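Notebook, folding trials – pale garment on bed
August, started 14:00
Bench: the bed, pink floral cover left on. Present: self, Declan Treloar for the second half.

Purpose: settle the lay-out step before we write up the folding sequence. Every fold after the first inherits whatever is wrong at this stage. 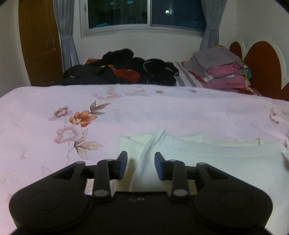
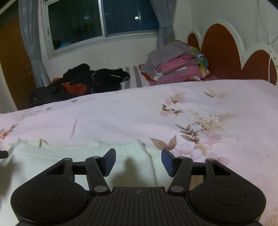

1. Lay-out

Garment spread on the cover, pale on pale. A raised crease is present in both views. In the first it is the larger fault: a bunched fold running diagonally up to a narrow peak, with the seam of the upper edge curving away to the right of it. In the second the upper border is uneven, folded into small peaks, and a darker seam or fold line runs down the right part of the cloth. I can't tell from the picture which of the two that line is. Check on the cloth next time and mark it with a pin.

Colour is no use for comparison. The first view reads nearly white with a trace of mint, the second properly mint green. Use the seams as reference.

2. Smoothing

Method as agreed with Wiremu Dunstan: flat of the hand, centre outwards, 4 strokes, no lifting. Pulling on the edge straightens the border but moves the crease inwards, where it is harder to get at. If a ridge survives the 4 strokes, lift that side clear and lay it down again. Do not chase it with the fingertips.

The cover itself is a source of error. It ripples, and a ripple under thin cloth feels the same as a crease in it. Pull the cover tight at the foot first, then lay out. Declan would sooner work on a board. Fair, but the instruction sheet is meant for people folding on beds, so the bed stays.

3. Fold width

Target finished width 298 mm, to suit the Gulten drawer. Tolerance on the sheet to be 4 mm. I had wanted tighter, but the cloth relaxes after folding and a finer figure would mean nothing. Card template to be cut to 298 and kept with the steel rule – the old one from the Vass set has soft corners and should be thrown out.

4. Timing

Allow 60 seconds for lay-out and smoothing together. Folding is timed separately from the first edge lifted. Timer starts on contact with the cloth, not on picking it up from the pile.

To do
– New template, 500 gsm card if there is any left.
– Ask Wiremu whether the Lotska sheet gives a stroke direction for curved edges.
– Repeat on a plain dark cover and compare how easily the border can be seen.
– Pins, coloured heads.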